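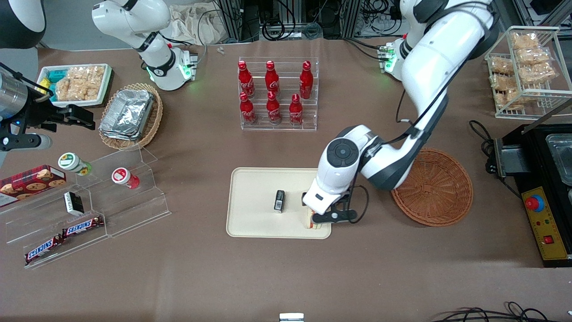 第 31 页

4 台面陈列

本章说明补给台台面的布置方法。开始之前,第 3 章的桌体安装和调平应已做完。第 3 章未签字的台子不要上货。

4.1 适用范围

本章适用于 Flatell 补给台标准台面,台面长 130 厘米,深 55 厘米。窄台面的布置见附录 C。台面颜色不影响布置,棕色台面和浅色台面用同一套步骤。

台面上使用的陈列件有以下几种:

透明亚克力阶梯架,两层,每层放三瓶
奶油色长方托盘,圆角,边沿略高
白色长方托盘
圆形藤编篮

陈列件随台子一起发货,装在标有 Mutside 字样的纸箱里。瓶装饮料、零食和铝箔餐盒不随台子发货,由现场自备。

缺件时填写缺件单,寄给 Xuân Diệp。缺件单上写台子编号和缺的件,不用写原因。陈列件可以单独补发,藤编篮除外,藤编篮按箱补。

4.2 布置前的准备

1. 清空台面。前一次留下的纸巾、标签和胶痕一并去掉。

2. 用拧干的软布擦台面,顺着长边擦。擦完晾到摸上去没有潮气。

3. 检查亚克力阶梯架。架子两面都有保护膜,出厂时膜是贴着的。先揭前面的膜,再揭层板上的膜,最后揭背面。

4. 检查藤编篮。用手沿篮口摸一圈,有翘出来的藤条用剪刀贴根剪平。不要拉,一拉会松一段。

5. 洗两只托盘。白色托盘和奶油色托盘都用中性洗涤剂,温水冲净后擦干。

注意:亚克力件不能用酒精、玻璃清洁剂或含研磨剂的膏体擦拭。表面会起雾,起雾以后擦不回来。

注意:揭膜不要用刀片。膜角起不来时,用一小段胶带粘住膜角往上提。

说明:保护膜揭下后带静电,容易粘灰。揭膜和上架之间不要隔太久。

4.3 确定摆放顺序

先放后排,再放前排。大件先到位,小件最后。具体顺序为阶梯架、白色托盘、藤编篮、奶油色托盘。

所有方位以站在取用者一侧、面向台子时为准。“后”指远离取用者的一边,“前”指靠近取用者的一边。旧版手册里的方位是按补货者一侧写的,和本版相反。手上还有旧版的请作废,旧版封面右下角印着 311,本版印着 658。

4.4 摆放阶梯架

1. 双手托住架子底部两侧,放到台面中间偏后的位置。不要提着上层层板搬动。

2. 低的一层朝前,高的一层朝后。

3. 按住架子四角,看有没有晃动。有晃动时先查台面上有没有异物,再查架子底部的保护膜是不是没揭干净。两样都没有问题,回到第 3 章重新调平。

4. 架子正面应与台面前沿平行。目测即可。

5. 架子前面要留出奶油色托盘的位置。没有把握的话,把空托盘先放上去比一下,然后拿开。

小心:架子上有瓶子时不得移动架子。需要挪位置,先把瓶子全部取下。

4.5 上瓶

阶梯架按常见的小瓶饮料设计。图中放的是红色的可口可乐瓶,后排三瓶,前排三瓶,后排高于前排。其他牌子的瓶子只要能放稳也可以用,一只架子上不要混放两种瓶形。

1. 先上后排。从中间一瓶开始,再放左右两瓶。

2. 再上前排,顺序相同。

3. 转动瓶身,使瓶标朝前。同一排的瓶标高低应一致,不一致说明有瓶子没有坐到底。

4. 逐瓶检查瓶盖。盖圈断开的瓶子不上架,单独放进退货箱。

5. 用布擦掉瓶身上的手印和水迹。

说明:瓶子从冷藏柜拿出来以后会出水。先在备货桌上放一会儿,擦干再上架。水积在亚克力层板上会留下白圈。

说明:第三排不要加。有的现场把瓶子摞放在架子后面当库存,取用时容易碰倒。库存放在台下柜内。

小心:玻璃瓶放在这种架子上要先试放。瓶底直径大于层板槽位的,一律不用。

4.6 摆放白色托盘和零食

白色托盘放在台面左侧靠后,长边大致与台面后沿一致。托盘用来放独立包装的零食。

1. 空托盘先就位,再往里放零食。装满以后再搬,托盘容易一头沉。

2. 透明包装的膨化米饼放在托盘里,占托盘的大部分。包装封口朝同一个方向,叠着放也可以,不要压。

3. 盒装的小件和其他包装的零食放在托盘左端。

4. 放好后从前面看一遍。包装高出托盘边沿没有关系,但不能搭到旁边的篮子上。

散装的、没有独立包装的食品不放在白色托盘里。要放散装食品,另用带盖的容器,并按 6.2 节贴标签。

米饼压碎的概率很高。补货时发现碎的,拣出来,不要和整的混在一起。包装漏气的处理方法一样。

说明:花生、芝麻、牛奶等过敏原的标识写在包装上,补货时不要把外箱上的标识牌丢掉。把标识牌插到托盘旁边或贴在台子侧面,两处选一处。

4.7 摆放藤编篮和铝箔餐盒

藤编篮放在台面左半边,在白色托盘的右前方。篮子里叠放铝箔餐盒,盒口压边的银色盖子朝上。

1. 在篮底垫一张吸油纸,裁成比篮底略小的圆形。纸边不要露出篮口。

2. 选盒。盖子压边没有压实的挑出来,用拇指沿盖边重新压一圈。压完还翘的不用。

3. 把餐盒平放进篮子。同样大小的叠在一起,大的在下。

4. 叠到最上面一只餐盒还能单手拿稳为止。篮子推一下,餐盒不应滑动。

5. 餐盒外面写有内容和时间的,把有字的一面转到前面。盖子上没有字的,按 6.3 节补写。

小心:刚加热的餐盒不能直接放入藤编篮。铝箔导热快,隔着盖子也会烫手。先在金属网架上放凉。需要热食供应的现场请使用 Skeltel 保温柜,不要在补给台上做热食。

小心:铝箔餐盒边沿较利。整理餐盒时戴薄手套,尤其是要重新压边的时候。

说明:藤编篮不防水。汤汁洒在篮里,把餐盒全部取出,换掉垫纸,篮子用清水快冲后倒扣晾干。没有干透的篮子不能放回台面,也不能收进塑料袋。洗过的篮子会略微变形,篮底不平的停用。

空餐盒也可以放在篮子里备用,但空盒和装好的盒不能放在同一只篮子里。Kalliopi Sarantis 负责的几个台子用了两只篮子,一只深色布条系在装空盒的篮子上。做法可以照搬,布条颜色不作规定。

4.8 摆放奶油色托盘

奶油色托盘放在台面中间,阶梯架的前面。这只托盘是零散小件的固定位置,每次布置最后放。

1. 托盘长边与台面前沿平行,圆角不要伸出台面。

2. 小件立着放。左右各留一块位置,中间空出来,方便伸手。

3. 带标签的小件,标签朝前。图中托盘左半边立着一件黑色的长方形小件,标签是浅色的,按这个放法即可。

4. 另一件放在托盘右端,底部要完整地落在盘面上,不能骑在边沿上。

5. 放完后轻轻推一下托盘。小件倒了,说明底面太窄,改为平放。

托盘上放哪些小件由现场自定,填在附录 B 的小件表里。表没有填的,托盘可以空着。不要用这只托盘放饮料瓶,也不要放铝箔餐盒。

说明:托盘的边沿只是略高于盘面,挡不住圆的东西。会滚的小件先放进浅盒,再把浅盒放上托盘。

4.9 右侧台面

台面右侧不放固定陈列件。取用者放杯子、签字或者腾手的时候用这一边。布置人员不要为了好看把左边的东西匀一些过去。

现场确实需要在右侧加东西,先报给 Ifeoma Mohammed,得到回复后再加。加的东西记入附录 B。

4.10 检查

布置完成后按下面的顺序检查。检查时站在取用者一侧。

1. 阶梯架的高层在后,低层在前,六瓶到位,瓶标朝前。

2. 奶油色托盘在架子前面,小件立稳。

3. 藤编篮在左半边,餐盒盖子朝上,没有翘边。

4. 白色托盘在藤编篮的左后方,零食没有搭出来。

5. 任何一件都没有伸出台面边沿。

6. 取一瓶前排的饮料,再取一瓶后排的。取后排时手不应碰到前排瓶盖。碰到的话,把架子往后挪一点,挪之前先下瓶。

7. 取篮子里最上面的一只餐盒。手腕不应碰到奶油色托盘上的小件。

8. 把取下来的东西放回原位,在检查表上签名。

检查表一台一张,签过的放进台下柜门内侧的文件袋。电子版不能代替纸质版。

4.11 补货

瓶装饮料前排取空时补。后排的瓶子先移到前排,新的放后排。只缺一两瓶时不用补。

零食看到托盘底就补。先把剩下的拨到左端一侧,新的从右端放入,最后拢平。旧的在上面,新的在下面。

铝箔餐盒不做中途补货。一批取完,篮子撤下,换垫纸,再上第二批。上一批剩下的餐盒不与下一批叠放。

奶油色托盘上的小件每次补货时顺带看一眼,倒了的扶起来,缺的对照小件表补上。

补货推车不得靠在台子前沿。推车用 Shibata 的窄款时,可以停在台子左侧,其余型号停在过道外。

4.12 收台

1. 先收餐盒。没有取走的餐盒按食品处理规定处理,不放回冷藏。

2. 收零食。完好的装回密封箱,箱外写上收台日期。

3. 下瓶。先前排,后后排,与上瓶相反。

4. 撤陈列件。奶油色托盘、藤编篮、白色托盘、阶梯架依次撤下。

5. 擦阶梯架。用湿的超细纤维布擦,再用干布过一遍。层板内侧的角上容易积糖渍,用棉签蘸温水擦。

6. 两只托盘洗净擦干后可以叠在一起,中间垫一层纸。阶梯架上面不得压任何东西。

7. 擦台面。

长期不用时,阶梯架套上原来的泡沫袋,平放入箱。泡沫袋丢失的,用干净的棉布包,不要用报纸。藤编篮单独放在通风处。

4.13 常见问题

瓶子放上去向前倾。
层板上有残留的膜或者糖渍,清掉再放。仍然前倾的,看桌体是不是前低后高,按第 3 章重新调平。

阶梯架发黄或者有细纹。
细纹集中在折弯处的,停用并申请更换。发黄但没有裂纹的可以继续用。

藤编篮掉碎屑。
新篮子前几次使用会掉一些,用软毛刷里外刷过再垫纸。用了很久的篮子开始掉屑,换新的。

餐盒盖子压不紧。
盒口变形了。把盒口放在平面上按平再压。盒里已经装了食物的,换一只盒。

米饼包装鼓胀。
由低海拔送到高海拔的现场会有这种情况,包装完整就可以用。同一批里只有个别鼓胀的,拣出不用。

托盘在台面上打滑。
擦干托盘底。还滑的话在底部四角贴透明防滑垫,备件袋里有。垫片贴在圆角往里一点的地方,贴在圆角上会翘。

4.14 本章修订记录

10/05/2025 改写 4.3 节,方位改以取用者一侧为准。4.7 节增加重新压边的要求。4.9 节新增。修订人 Khôi Hầu,复核 Bình Lý。

窄台面的图还没有重拍,附录 C 暂用旧图,文字以本版为准。

下一章:5 标签与价签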